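How does a robot know where things are?

Last August I went to the open day at the Lurus workshop, and I got to stand right next to a working robot arm! I'd expected something huge and clanky, like the ones that build cars. The one I liked best sat on a table.

Lâm Bùi, who looks after the robots there, told us that an arm can't see anything by itself. It needs a camera and a computer to help. The camera takes a picture, the computer works out where everything is, and then the arm gets its orders (move left a bit, down a bit, now grab).

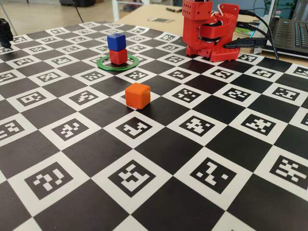
Robots find distances tricky, so people give them clues. Have you ever noticed how floor tiles look smaller the further away they are? The black and white squares on the mat do the same thing, and a computer can use that to work out how far off something is. The blocky patterns in the white squares are a bit like name badges, so it can tell which square is which. Handy if you want to find one little orange cube, or the blue one sitting on top of the red one inside the green ring!

I stayed for 3 demonstrations and would happily have stayed for 5.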